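Last Ferry to Hukemum

Missed it. Of course I missed it. Ran the whole length of the Clunport jetty with one shoe undone and the ramp was already coming up, the bloke on the rope looking at me like I was weather.

Next boat 2 hours. June, so dark by then, and a wind off the water that got in under my coat and stayed there.

Mum's letter in my pocket. Not even a letter. The back of a power bill, folded in 3. House is sold. Come get the piano or don't.

Eleven years I hadn't been across. You'd think you'd keep the colour of a front door in your head. Green, I'd told people. Green, definately. Then on the bus I thought, no, blue. Then red, with the paint coming up in the sun. All the way down the coast road, changing it.

Went into the waiting room. Heater on the wall, ticking. Someone had left half a thermos of tea and I thought about it, I really did.

Number on the bill, 3285. Our number used to be 3719. She'd moved house and not said. Or they'd renumbered the road. Or I had the wrong woman's bill and the wrong piano, and wouldn't that be something, turning up with a trailer.

Tried the colours again with my eyes shut.

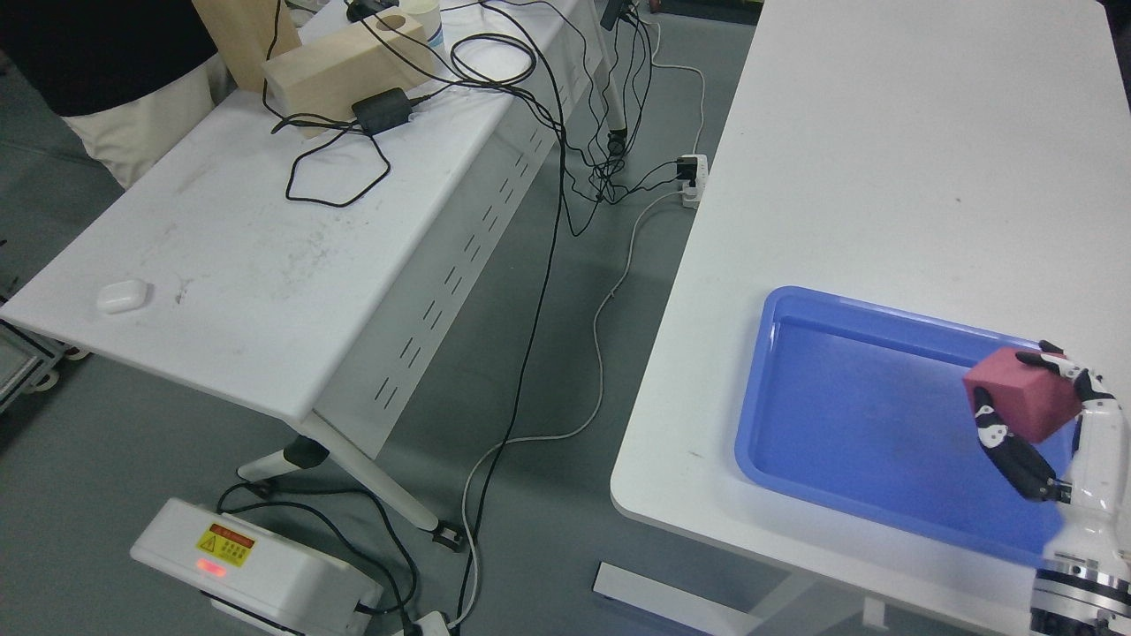
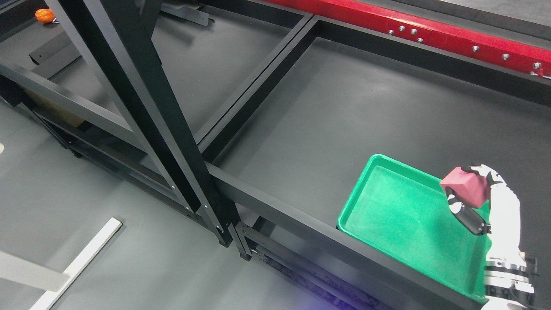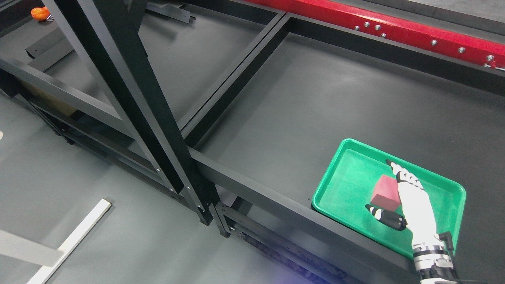

Blue, the ticket window told me, when I'd been muttering it out loud without knowing. The door was always blue, that place up past the Nishad turnoff, and did I want a single or a return.

I said how do you know which door.

There's only the one piano for sale on Hukemum, love, came back through the little holes in the glass. Your mother's had the card up in here since Easter. Single or return.

And there it was on the corkboard, under a flyer for lawn mowing. Her capitals. PIANO, HEAVY, SOME KEYS. No price.

Couldn't think. The middle C used to stick and you had to flick it up with a fingernail, and she'd yell from the kitchen every time, I can hear you flicking. I can hear it from here! I stood reading the card till the letters went funny.

Some keys. Which ones, but.

Boat lights coming round the point by then, small, then not so small. A kid ran out to look and got called back in. I did up my shoe. Did up the other one too, though it was allready done.

Return, I said. Pushed the coins under.

Then went back and took the card down off the board, pin and all, and put it in with the bill.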